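Chapter 6
Light and Dark Surfaces

In this chapter
6.1 What happens when light lands
6.2 Shiny, matte and everything between
6.3 Measuring how much comes back
6.4 Contrast and the edge of things
6.5 Choosing surfaces for a room

Before you begin
You should be comfortable with the idea of a light ray from Chapter 2 and with percentages. You will want a flashlight, a sheet of white paper, a sheet of black construction paper and a room you can make properly dark.

The library that got brighter without a single new lamp

The reading room at the Winwood library had a problem that everyone who used it could describe and no one could fix. It was gloomy. Students held their books up toward the ceiling lights. People who came in for an hour left after twenty minutes rubbing their eyes. The town had already replaced the bulbs once, and the complaints kept coming.

Marlies Riedl was hired to look at the heating, of all things. She spent one Saturday in the room with her tape measure and kept getting distracted by the ceiling, which was covered in 824 square tiles of stained cork. The cork was handsome and soaked up noise beautifully. It soaked up light just as well! The lamps hung on long cords with open tops, so a good share of their light went up first, and almost none of it came back down.

She persuaded the library to paint a test patch of 34 tiles white, right over the table nearest the door. By Monday the chairs at that table were the first ones taken. The rest of the ceiling was painted over the summer, the lamps stayed exactly as they were, and the reading room became a place where you could see the page in front of you.

This chapter is about what was going on up there. So far in this book we have followed light out of its source and through the air, glass and water. Now we follow it to the place where it spends most of its time in everyday life, bouncing off things. Every wall, sleeve, leaf and sidewalk around you is sorting light at this very moment, keeping part of it and throwing the rest back, and nearly everything you have ever seen reached your eye as light that some surface threw back. I find this one of the loveliest ideas in all of physics, and you can test most of it with a flashlight.

6.1 What happens when light lands

When light reaches a surface, three things can happen to it. It can be reflected, meaning it bounces away. It can be transmitted, meaning it passes through, as it does in a window. Or it can be absorbed, in which case its energy stays in the material and warms it slightly. Most surfaces do at least two of these at once. A green leaf held up to the sun does all three, and you can check that for yourself on your next walk: look at the top of the leaf, then get underneath it and look up.

For the rest of this chapter we will mostly leave transmission alone and work with opaque surfaces, the kind that let no light through. That makes the bookkeeping simple. Whatever isn't reflected is absorbed. If a wall reflects 80 percent of the light that lands on it, it absorbs the other 20 percent, and there is nowhere else for the light to go.

The words "white" and "black" now get a more careful meaning than they have in ordinary talk. A white surface reflects most of the light that reaches it, across all the visible colors. A black surface reflects very little, again across all the colors. Notice the phrase "very little." A real black surface always sends something back. Black velvet, coal, soot and the cover of a black notebook all return a small part of the light they receive, and your eye is sensitive enough to use it.

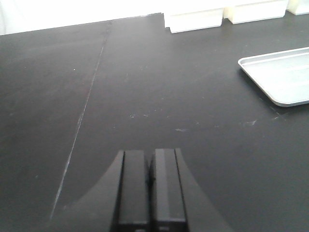 Figure 6.1 A matte black tabletop, with a bright band behind it. Compare the large dark area with the narrow bright one.

Now bring in the lamp. How bright a surface looks depends on two things multiplied together: the amount of light landing on it and the fraction it reflects. Black paper in full sun can send more light to your eye than white paper in a dim hallway, by quite a wide margin. And still you would call the first one black and the second one white without stopping to think. Your eye and brain are judging each surface against its neighbors, a habit we will return to in Section 6.4.

Try it now
Make the room dark. Lay the white paper and the black paper side by side on a table and hold your flashlight above them, pointing straight down, so that both get the same light. Look first at the papers and then up at the ceiling. Next, move the light over so that it falls on the white paper only, and look at the ceiling again. Then do the same with the black paper only. Write down what changed. (The ceiling is doing duty as a screen, and it will show you which paper is returning more light.)

6.2 Shiny, matte and everything between

Knowing how much light comes back is only half the story. We also want to know where it goes.

On a very smooth surface, such as still water or a mirror, each ray leaves at the same angle at which it arrived. Rays that come in side by side go out side by side, the pattern is kept, and you see a picture of whatever is opposite. We call this specular reflection. On a rough surface, the tiny slopes face every which way, and rays that arrived together leave in a great spray of directions. We call this diffuse reflection, and a surface that mostly does this is called matte.

"Rough" has a special meaning in this section. A sheet of printer paper feels smooth to your fingertips, but at the scale of light waves it is a mountain range, a tangle of fibers lying over one another in heaps. Polishing is the slow business of wearing those mountains down. Kimutai Mrema, who restores furniture in Brullelholm, works through finer and finer abrasives when he finishes a tabletop, and he judges his progress by the reflection of his shop window in the wood. At first there is only a vague pale glow. A few grades later the glow has corners. When he can make out the window bars, he puts the abrasive away and starts waxing.

Please don't mix up the two properties! A surface can be white and glossy, white and matte, black and glossy, or black and matte. A black piano and a piece of black felt may absorb nearly the same share of the light, yet the piano will show you a crisp lamp and the felt will show you no lamp at all. The piano gathers its small amount of reflected light into one direction. The felt spreads it over all of them, so that no single direction gets much.

There is a practical side to this for anyone who has squinted at a whiteboard with the sun behind them. Glare is specular reflection arriving where you don't want it. You can often get rid of it by moving your head a little to one side – the angles no longer match, and the bright patch slides away. With a matte surface you can move as much as you like and the brightness hardly changes.
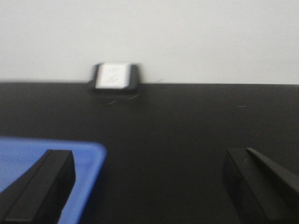
Figure 6.2 A dark object on a black tabletop, close to a white wall. How much of the object's outline can you trace?

Here the ideas of the two sections come together. An object is easy to see when it differs from what lies behind it, in lightness, in color or in shine. Where a dark thing sits on something equally dark, the clues that remain are small ones: soft shading, or a rim that catches slightly more light than the rest. Painters have known this for centuries and use it on purpose, letting a shoulder or a sleeve melt into the background and trusting one pale line to carry the shape. In Section 6.4 we will put a number on this difference and call it contrast.

Questions to carry with you

1. A wall absorbs 34 percent of the light that lands on it and lets none through. What percentage does it reflect?

2. Two lamps of the same kind are hung in two rooms of the same size. One room has a dark carpet and pale walls, the other a pale carpet and dark walls. Fiona Mowat says the rooms must be equally bright to read in, and Renato Tiongson disagrees. What would you want to know about the lamps before taking a side?

3. A desk receives 800 units of light each second and reflects 6 percent of it. How many units does it absorb each second?

4. Why does a wet road at night make oncoming headlights harder to bear than a dry one? Draw the rays for both.

Keep your answers to questions 2 and 4. You will need them again in Section 6.5, where we furnish a whole room on paper and then see how it looks with the lights on.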